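The shape blocks came out of the closet again on Tuesday. Ngozi Mohammed gave us the set when she moved to Felcombe, and I had forgotten how nice they are to sort.

I went by color this time - green, red and yellow near each other, blue off to the right.
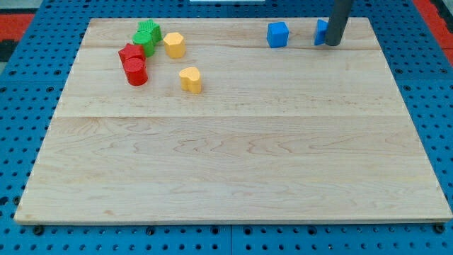 Sorted by color on the maple-look board.

The yellow heart is still my favorite. Next I want to try sorting by shape, stars first, and find a bag that closes properly.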